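About the Driston Robotics Club

The Driston Robotics Club builds small wheeled robots that find their own way along a footpath. 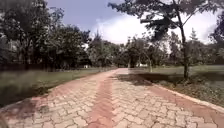

What we do

We are a student club at Driston College. Members design, build and program delivery-style rovers, then run them outdoors on paved paths. We started with line following on the classroom floor, using black tape on white board. A paved path is harder. The centre line is a strip of darker red pavers between two lanes of pale ones, the colour changes where a tree throws shade across it, and the joints between the blocks shake the chassis at any speed above a walk.

Each rover has to keep to its own lane, stay off the grass and stop when something is in front of it. It carries a lunch box as its load. Steering by remote control is allowed for getting to the start line and for nothing else.

How the club began

Puspita Liew teaches digital technologies at the college and set up the club after two Year 9 students asked to keep working on their class project over the holidays. That project was a cardboard buggy with a phone strapped to the top. It could follow the centre stripe for a few metres in cloudy weather and lost it as soon as the sun came out. The buggy is still on the shelf above the soldering bench.

The club moved to a proper chassis the following year. We now have 2 rovers, named Skollari and Tjoa. Skollari is the older one and has four driven wheels. Tjoa is lighter, turns better and is the one we use for testing new code. Both use the same battery packs, so a flat one can be swapped at the path and the session goes on.

The software

Students write the code in Python. The rover's camera looks down the path and the program picks out the red stripe and the red borders, works out which lane it is in, and steers to the middle of it. Shade is the main problem. A dark patch on pale pavers can look like a border, and a border in shade can look like bare soil. The junior group spent most of May sorting saved pictures into sunny, shaded and mixed, so that we could test each change against all three before taking a rover outside.

The current collection has 264 labelled pictures. We would like more from winter mornings, when the shadows are longer.

The Borkoline Path Run

Borkoline is the name of our yearly run, which is open to other schools. The course is 200 metres in a straight line, and a team that finishes can try the 300 metre course, which adds a turn and a return leg. Time matters less than staying in the lane. Each wheel over a border costs points, and picking the rover up ends the run.

The last run was held on June 8, 2019. Tjoa finished the short course with one wheel over the border. Skollari stopped partway with a loose motor lead – the connectors have since been changed to the locking kind.

Joining

The club is open to students from Year 7 to Year 12. You don't need to have programmed before. New members begin in the junior group, where they learn to solder, charge batteries safely and change a short program that somebody else has written. They move to a rover team when they are ready.

We meet after school on Wednesdays in the technology workshop. Outdoor sessions depend on the weather, and we work indoors if the pavers are wet. Bring a hat, closed shoes and a water bottle. Laptops can be borrowed from the workshop.

Parents and former students who can help with electronics, timing or transport are welcome. Please leave a note for Ms Liew at the front office.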